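been meaning to do a thread on what I did with my August, so: I've been teaching a robot to pick things up. by hand. for money. ask me anything (please don't ask me maths)

**1/** the job is in Harncombe, top floor, over the carpet place. you get a table, a pile of stuff and a gripper you hold yourself. two fingers on the end, you squeeze, they close. there's a camera on it. you do the task as if you were the robot and later on somebody clever feeds it all to the real arm

**2/** first shift I thought, well, I've been picking things up since I was a baby, I'll be brilliant at this. reader I dropped the same teaspoon for most of a morning

**3/** your wrist wants to help, that's the trouble. you twist, you scoop, you sort of flick. the arm can't flick! so Anca Buzatu (runs the floor, very patient, terrifying at table tennis) stands behind you going "slower. slower. no, slower than that"

**4/** a run is one go at one task. start with the gripper open, go in, close, lift, put it down where the card says, open, back off. 70 runs is a good shift. my first shift I managed 19 that got kept 😬

**5/** reasons mine got binned, a selection:
- moved before the beep
- looked for my tea with the gripper still in my hand so the camera looked for my tea as well
- put the thing down and then straightened it with my actual finger
- sneezed

**6/** the finger one is SO hard to stop doing. you put a cup down slightly wonky and your other hand is there before you've thought about it. I sat on mine in the end. Anca said she used to wear an oven glove on hers

**7/** someone in replies asking if there's a joystick version, yes! that's the other room. the arm in there is called Toledo and you drive it from a desk. I've had 2 turns on it and I hated both of them. you push left, it thinks, it goes left, by then you've pushed again and now it's in the bin

**8/** people who play a lot of games are no better at it by the way, I've watched. the best driver we have used to ice cakes

**9/** hand-held is much nicer. you can feel when something's going to slip, bit of a wobble comes up through the handle. does the robot get the wobble? no idea. I asked and got a long answer with a diagram

**10/** anyway. hard things are boring. easy things are boring. the good ones are SQUISHY

**11/** a block, you close on it and it's closed. a squishy thing goes somewhere else when you squeeze it. pinch one end and the other end has opinions. and it's different every go, so you can't get into a rhythm, you have to look at what it's doing

**12/** Ganitz (the job app, you tick off your runs in it, it crashes) calls this category "deformables" and there's a card for each one. the cleaning sponge card just says GRIP NEAR END, DO NOT CRUSH. ok but where does crush start?? 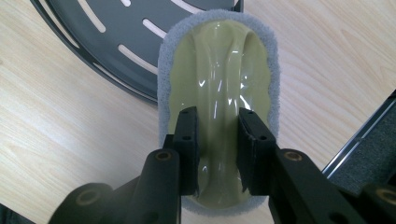 *sponge, pinched near the end. look at the green bit go*

**13/** the shiny face is what gets me. you'd think the fuzzy grey edge would be the awkward part but it's the green that bulges up either side of where you've got hold of it

**14/** what I've landed on for sponges: come in square, close till it waists in a bit, stop, count one in your head, then lift. if you lift while you're still squeezing it does a little curtsey and Anca makes a noise

**15/** also don't go for the dead middle, card says end so it's end. I did 4 lovely runs by the middle before I read the card. all binned. I mourned them

**16/** best bit so far: they let us stay and watch the arm try it after. it came in square. it stopped. it did the PAUSE. my pause!! I did not expect to have a feeling about that

**17/** then it put the sponge down on the edge of the table and it fell off, so that's mine as well probably

**18/** to whoever asked about pay: better than the café, worse than the cake icing I assume. you get breaks, your forearm aches, bring a cushion

**19/** Pukero is next, which is their name for the folding set. tea towels. I can't fold a tea towel with my own two hands so god help whatever learns it off me

will add to this if I survive the towels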